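Chapter 8
Building a Hand-Held Gripper

In the last chapter you wired a motor to a controller and made a single joint move on command. In this chapter you will build something with no motor at all. A hand-held gripper is a pair of jaws that a person opens and closes by hand. It is a good first project in gripping because you can feel what the jaws are doing. When a finger slips, you notice it right away, and you can fix the finger before you spend money on an actuator.

The design in this chapter comes from a shared workshop in Clullow, where Larysa Ivanyshyn taught an evening course in October. She called the gripper the Stindell, after the street the workshop is on. The first version had flat metal fingers. They held a wooden block well and dropped almost everything else. Later versions had soft pads on the fingers, and most of the changes after that were changes to the pads.

Fruit is a useful test load for a gripper of this kind. It is cheap, it comes in many sizes, and it shows damage. A mandarin has a dimpled peel that gives a pad something to hold. A cherry tomato is small and glossy, and it rolls. A plum sits somewhere between the two in size, and its skin bruises if the jaws close too hard. 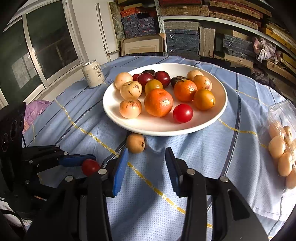 Set up your own test on a table covered with a cloth. A bare tabletop lets round objects roll away when a finger brushes them, and you will spend your time chasing them. Try each fruit first from the cloth, with open space on both sides, and then from a crowded plate. The second test is harder. The jaws have to fit into the gaps between neighbors, and wide fingers often push the neighbors aside before they close on anything.

Write down the result of every try - held, slipped or crushed - along with the pad you used. One student in the Clullow group logged 123 tries before changing the pad angle, and that log is the source of the table in Section 8.4.

You will need basic hand tools, a drill, and a kitchen scale that reads to at least 400 grams. Keep the test pieces under 200 grams for now. Heavier loads put more strain on the pivot bolts, and we will not deal with bolt size until Section 8.3.

Section 8.1 begins with the jaws. Read it through once before you cut any material.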